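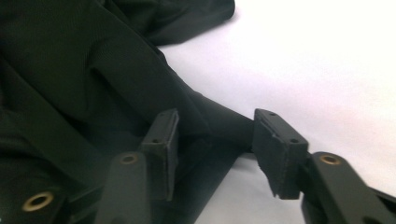 My aunt Consolacion Tiongson left me a house in Hondville, a freezer full of soup and a piece of cloth so big I couldn't find the end of it.

The house I'd known about. The soup I figured out on the first night, when I got hungry. The cloth was in the hall closet behind the vacuum, stuffed into two pillowcases that had been knotted together at the necks, and when I pulled on it, it just kept coming, like one of those scarf tricks at a kid's birthday party. It was green, but the kind of green you have to take over to a window to be sure of. At night in that hallway I would have sworn it was black.

I dragged it into the kitchen and got it up on the table and there was still plenty of it on the floor. It had brass grommets along one side. I thought, tarp. Then I thought, nobody irons a tarp, and somebody had ironed this once, you could tell from the hem, which was doubled over and stitched down with the tiniest stitches, all by hand. My aunt once paid a man to change a light bulb. I could not picture her hemming anything.

So I called Jerome Saludo, because he lived next door to her for 38 years and because he'd already been over twice to ask if I needed the gutters looked at.

"Oh, the curtain," he said, before he was even all the way in the door.

"What curtain? There's no window in this house that big."

"Not for the house." He picked up a corner and rubbed it between his fingers the way people do in fabric stores. "This is from the Cruzado."

Now, I'd heard of the Cruzado. Everybody in my family has heard of the Cruzado, it's the movie theater where my grandparents supposedly met, and it burned down, or flooded, or got sold to a church, depending on which cousin has had the most to drink. I had always pictured it in Pravico, where my mother grew up. Jerome said no, no, it was right here, on the corner where the tire place is, and it didn't burn down at all. It had 770 seats and it closed one August because the owner wanted to go live near his daughter.

"And she took the curtain?"

"She bought the curtain," he said, kind of offended for her. "There was a sale. People bought the seats, the popcorn machine, the letters off the sign. Your aunt had 78 dollars in her purse and she wanted the curtain. This is only the one side. The other side went to a fellow in Parnoslow and I think he put it over his boat."

I made coffee. He sat down and pulled the cloth into his lap so it wouldn't be on the floor, and I noticed he did that without thinking, and I got a funny feeling and asked him who sewed the hem.

He took a long time with the sugar.

"Well, it was ragged at the bottom," he said. "She was going to hang it in the yard. She had this idea, a bedsheet on the garage for a screen, and the curtain on a wire in front, so it could open. So I put the grommets in and I did the hem. It took me a winter. My mother taught all of us to sew, the boys too."

"Did it work?"

"It was too heavy! It pulled the wire right out of the garage." He started laughing, and then I did too, it was the first time I'd laughed in that kitchen since I was maybe ten. "It took a piece of the siding with it. You can still see the patch. We watched the movie anyway, sitting on top of it like a picnic blanket. We did that every summer till her knees got bad."

I went out and looked, later, with a flashlight. There's a patch all right, in slightly the wrong white. I must have walked past it a hundred times as a kid and she never said a word to me about any movies in the yard. She never said much about Jerome, either, except that he was a pest about the gutters.

I had a list going on the fridge - keep, sell, donate, ask somebody - and the curtain had been down under donate with a question mark. I crossed it off while he was washing his cup. He saw me do it. He asked what I was planning to do with it, then, in a one-bedroom apartment 3,033 miles away, and I said I hadn't gotten that far.

"You need two people to fold it," he said. "She and I used to do it in the driveway."

So we went out in the driveway. It was past nine and the streetlight had come on. He took the side with the grommets and I took the other, and he walked backward, and kept walking, past the mailbox and out over the sidewalk, until he was a voice telling me to hold my end higher, higher, it's dragging.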